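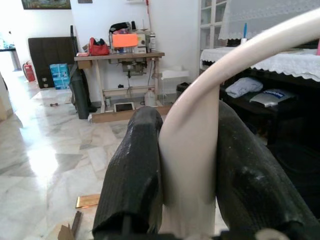

乳白色弯管与大理石地砖

栏目:世界音乐 / 乐器与人 / 田野

河口的手风琴:Macapagal舞曲的来路与去处

2026年6月11日

从Macapagal的渡口往上走,过了鱼市,右手边有一条斜坡街。街上四家铺子修手风琴,最老的一家没有招牌,门口挂一只拆空了的风箱,当作记号。雨季里河口的空气又咸又潮,簧片生锈,皮垫发霉,蜂蜡和松香调成的簧蜡在热天发软,所以修琴的生意一直有。店里的人讲,在这里一台琴最多撑三年就得开箱,放在内陆可以用十年不动。

Macapagal是个小港,河在这里入海,沙洲隔几年换一次位置,大船早就不来了。镇上的人提到自己的音乐,用的是一个很宽的词,当地话里和“晚上”同音,指天黑以后在院子里奏的东西,婚礼、满月、收盐、修完船下水,都用得上。外来的研究者后来把它叫作“河口舞曲”,唱片封套上也这样写,镇上的人不反对,不过自己不这么叫。

编制很简单。一台手风琴,一面框鼓,一副用船板边料削的响板,有时加一把弦数不定的拨弦琴。手风琴拉旋律,也负责低音,框鼓给舞步,响板专打在别人不打的地方。没有指挥,曲子什么时候结束由跳舞的人定,跳舞的人散了,拉琴的人用一个固定的下行句子收掉。这个句子全镇通用,小孩都会哼。

琴是怎么来的

手风琴不是本地东西。能查到的最早记录,是港务所的一份报关单,货主一栏写着商行名,货物一栏写“Rernetti牌风琴,箱装,六件”。Rernetti是一家规模不大的琴厂,做的是按钮式的自然音阶手风琴,推和拉发两个不同的音,右手两排按钮,左手低音。这种琴便宜,结实,音量大,适合在户外用。六件里有两件被一个盐商买走,其余的去向没有写。

再往后的报关单上,Rernetti的箱子每年都有几件。镇上现存的老琴,翻开琴盖看内侧的印记,多半出自这家厂。厂子后来关了,零件断了来源,修琴的人只好自己做簧片。起初用发条钢,后来用切割片的边料,磨到合适的厚度,再用锉刀一点点调音。靠根部锉薄,音变低;靠尖端锉薄,音变高。这道活计很费眼睛,斜坡街上的师傅都在上午做,午后光线从河面反上来,晃得厉害。

自己做簧片带来一个结果,就是音律变了。工厂里的琴按平均律调,本地的琴是照着歌调的。歌里的第三级音比平均律的大三度低一些,又比小三度高,唱的人唱到那里会往下靠,琴也就跟着往下调。第七级也是这样。几十台琴凑在一起,彼此差一点,差多少看师傅。内行人听录音,能从第三级音的高低听出是哪一家铺子调的琴。

早年有研究者把这种音律当成“走音”,在报告里写“乐器状况不佳”。这个说法印在一本地区音乐概览里,流传了很久。后来有人带着调音器来,把四家铺子新调好、还没卖出去的琴逐一测了,发现同一家铺子出来的琴彼此之间非常一致,才在文章里更正。更正的文章登在一份发行很少的学刊上,看到的人不多,那本概览倒是又重印了两次。

推和拉

按钮琴推拉异音,对曲调的影响比音律还大。同一个按钮,风箱往外拉是一个音,往里推是另一个音,旋律往哪里走,风箱就得往哪里走。拉得太久,风用尽了,就得找一个推的音把风箱收回来。琴手的乐句因此有一种固定的呼吸,长句之后必有一串短促的推音,本地叫“回水”。

河口舞曲里最常见的节奏型,就和回水有关。六拍一组,前四拍拉,后两拍推,推的两拍里力气大,音也重,重音于是落在第五拍上。跳舞的人在第五拍顿脚。框鼓跟着顿脚走,响板填在第五拍之后的空当。一个外地来的鼓手第一次坐进去,往往要半个晚上才能不把重音打到第一拍上。

学界对这个第五拍有过争论。一派主张它早于手风琴,来自收盐时的号子,号子里第五拍是耙子落地的时候。另一派认为它就是乐器的物理条件造成的,号子里的第五拍反倒是受了舞曲影响。两边都拿得出材料。收盐的号子没有早期录音,只有一个税务官在日记里写过,盐工“唱得前轻后重,听来像跛足”。这句话两派都引用,各取所需。

笔者在斜坡街上问过几位琴手,他们对这个问题没有多大兴趣。其中一位拿过琴,用键盘式的手风琴拉了一遍同样的曲子,键盘琴推拉同音,不需要回水,可是他的风箱照样走四拍拉、两拍推。他说手已经这样了。

Steser的录音

河口舞曲的录音,大宗存在Steser。Steser是上游省城里的一所声音资料馆,房子原先是电话局,恒温库房在地下。馆里登记在Macapagal名下的录音一共977条,包括开盘带、盒带和少量铝盘,录制时间前后相差很远,录的人也各有目的。有广播电台采风的,有语言调查顺手录的,有传教站为了留存婚礼仪式录的,还有一批来自一位不具名的船员,他在船靠岸时用便携机录街上的声音,录完寄给家里,后来由家属捐出。

977条里头有重复。同一盘带子翻录过两三次,每次都给了新编号;有的是同一场婚礼,电台录了一份,传教站也录了一份。馆里花了很长时间做比对,去掉重复,再去掉没有音乐的谈话、祷告和机器空转,剩下778条可以算作独立的演奏。这个数字印在馆里的目录首页上,目录是打字的油印本,阅览室有两册,其中一册缺封底。

编目的困难在曲名。舞曲在镇上大多没有名字,要用的时候就说“某某家的那首”,或者说曲子开头的几个音。录音的人要填表,曲名一栏空着不好看,便当场问琴手,琴手便当场取一个。于是目录里有不少曲子叫《晚饭》《下雨》《你的机器》,也有一首叫《不知道》,分别由不同的人录过,听下来是三首完全不同的曲子。反过来,同一首曲子在目录里能有七八个名字。

资料馆后来放弃了按曲名排序,改按开头的音列排。把每首曲子前八个音用数字记下来,像查字典一样查。这个办法对舞曲有效,因为舞曲的开头很稳定,变化都在中段。缺点是录音有时从半截开始,开头没有录进去,只能另放一类。这一类叫“无首”,也占了好几个抽屉。

阅览室只有两台放音机,听带子要预约,一次最多调三盘。管理员会先把带子在库房外面的小间里放一夜再上机,怕凝露。开盘带里有一批用的是同一年份的带基,黏合剂已经水解,直接放会粘磁头,要先低温烘过。烘过的带子能放的时间有限,所以每烘一盘就立刻转存。转存的工作断断续续,经费来了就做一段。

盒带的情况好一些,麻烦在速度。便携机电池快用完时转速变慢,录下来的带子拿正常的机器放,音就偏高,曲子也变快。要校正就得找一个参照。有的带子里录进了市电的交流声,可以按交流声的频率往回推。没有交流声的,早先的做法是按手风琴的标准音高校,结果把本地偏低的第三级音也一并算错了。现在的转存文件里附一张纸,写明校正的依据,没有依据的就写“未校”。

那张唱片

镇子以外的人知道河口舞曲,多半是通过一张唱片。出版方Arkine是一家小厂牌,做过几张打击乐和合唱的实况录音,平时靠邮购。他们从Steser的目录里选了十四首,请人写了说明,压了1000张。封套是灰底,印着河口的水文图,没有人像。唱片没有再版,流到二手市场后价钱逐年涨,如今品相好的一张够在斜坡街买一台修好的旧琴。

选曲偏快。十四首里有十一首是快速的六拍舞曲,慢的只有三首,其中一首还剪短了。写说明的人在文末提到,黑胶一面的时长有限,慢曲一拉就是一刻钟,不好安排。这个取舍对外面的听者影响很大,后来别处有乐队学河口舞曲,学的都是快的,演出时一首接一首,全场不歇。镇上的人去看过一次这样的演出,回来讲,像是把婚礼的最后一个钟头拿出来演了一整晚。

实际的婚礼,慢曲占了大半。傍晚客人陆续进院子,琴手拉的是迎客的慢曲,一首能拉很久,客人来一拨,旋律就绕回去重来一遍。吃饭时也是慢曲,音量压得很低,左手低音几乎不按。要等桌子撤掉,地上洒过水,快曲才开始。慢曲里用得最多的就是那个偏低的第三级音,拉得长,听得清楚。快曲里它一晃而过,外地耳朵不容易注意到。

还有署名的事。唱片封套上写“Macapagal乐手演奏”,没有个人的名字,版税一栏写明归资料馆转交。镇上的几家人后来认出了自家长辈的琴声,去信询问。往来的信件在Steser存了一个文件夹。资料馆的答复是,原始录音单上没有填演奏者,无从核实;几家人的答复是,听第三级音就知道琴是哪家铺子调的,听回水的长短就知道是谁的手。双方最后谈成的办法,是把这几首的转存文件各送一份给认领的人家,目录上加一行“据某户称为其家人所奏”。版税数额很小,按首数分了,有一家没有要。

现在谁在拉

斜坡街的四家铺子里,两家收徒弟。学修琴的比学拉琴的多,修琴是手艺,能养家,拉琴一年里忙的就是十一月到雨季前的那几个月。十一月收盐结束,婚事集中,一个会拉全套慢曲的琴手可以从月头排到月尾,连着许多晚上不得休息。过了这一段,多数琴手回去做别的,开船,补网,在加工厂上班。

拉琴的人年纪偏大,这在各地的传统音乐里都一样,也不必多讲。稍微不同的是响板。响板在河口一向由孩子打,因为便宜,也因为坐得近了能学到曲子。一个孩子打几年响板,耳朵里就有了全部的曲子,等到手够大,能绕过琴带按到低音,才开始摸琴。过去琴手都是这样出来的。现在孩子晚上要做功课,婚礼上打响板的多是妇女,打得比孩子准,有几位后来也拉起琴来。镇上原先没有女人拉琴的先例,老一辈起初有话讲,讲了两年也就不讲了。

电子琴来过。有一段时间婚礼时兴租电子琴和音箱,鼓点由机器出。机器里没有第五拍重的节奏型,要手动改,多数人不会改,于是重音回到第一拍,跳舞的人跟着改了脚。那几年的婚礼录像里能看到两种跳法混在一个院子里,年轻的在第一拍顿脚,年长的在第五拍顿脚,互相踩到。后来有个修琴师傅的徒弟会摆弄机器,给几台电子琴编了正确的节奏,还把第三级音调低了,存成一个音色。这几台琴在镇上租得最俏,别处的人借去演出,总以为琴坏了。

小学里开过一门课,每周一节,用的是学校买的新键盘手风琴。课上教的是简谱歌曲,舞曲只在学期末拉一首。教课的老师不是本地人,照着Arkine唱片上的一首扒了谱,六拍写成了两小节三拍,重音记号标在第一拍上。学生里有家里拉琴的,回去拉给大人听,大人听了也没说什么,把琴接过来拉了一遍。第二年谱子改了,标记移到了第五拍,谱头上添了一行小字,写着“先拉后推”。

课开了四个学期,换了校长以后停了。琴还在学校里,锁在器材室,有三台发了霉。斜坡街那家没有招牌的铺子去看过,答应不收工钱修,只收材料。修到第二台时发现簧片的铆钉型号不对,手头没有合适的,要等外地寄来。

关于抄本

说到谱子,镇上其实有一份早期抄本,知道的人很少。抄本是一本账簿,前半本记盐的出入,后半本倒过来写,记的是曲子。记法是自创的,画一条横线代表风箱,线上的点代表拉,线下的点代表推,点旁边的数字是按钮的位置。一共记了30首,纸张虫蛀,有几首缺了尾巴。

这套记法只记手的动作,不记音高,因此换一台调法不同的琴照着按,曲子的骨架还在,音会不一样。拿一台Rernetti原厂的琴照抄本拉,第三级音是准的平均律三度,听起来很亮,有点像别处的波尔卡。拿斜坡街调的琴拉,就是河口舞曲。两种拉法笔者都听过,由同一位琴手在同一个下午拉的,中间换了一次琴,喝了一杯茶。他觉得原厂的琴按钮弹得快,手感好,声音不喜欢。

30首里有九首,现在镇上没有人会。资料馆查了前八个音,在778条里找到两首相近的,其余七首没有对应。有研究者怀疑这七首本来不是舞曲,是从别处的船上学来的歌,记下来还没有来得及用。也有人认为是记账的人自己编的。账簿上没有落款,从盐的进出数量看,抄写的人做的是小生意,有两年亏了钱。

账簿目前在一户人家手里,装在饼干铁盒里,垫了报纸。资料馆提出过收藏,主人家没有答应,同意拍照。照片冲了两套,一套在Steser,一套留给了斜坡街,钉在铺子里间的墙上,被油烟熏黄了一些。徒弟们干活时抬头能看见,有人照着学会了第十一首,去年十一月在一场婚礼上拉过。客人里有人问是谁家的曲子,答是账本上的,此后镇上就管它叫“账本那首”。

从省城去Macapagal,要先坐车到上游的码头换渡轮,退潮时沙洲露出来,船要绕远。婚礼不售票,也不赶客人,傍晚听见琴声走进院子就可以,主人会给一条凳子。想听慢曲的要去得早。修琴铺上午不大愿意说话,锉簧片的时候要听音,过了中午再去比较合适。

标签:手风琴,民间舞曲,声音档案,乐律,港口音乐

版权所有 未经许可不得转载 | 投稿与读者来信请联系编辑部 | 返回顶部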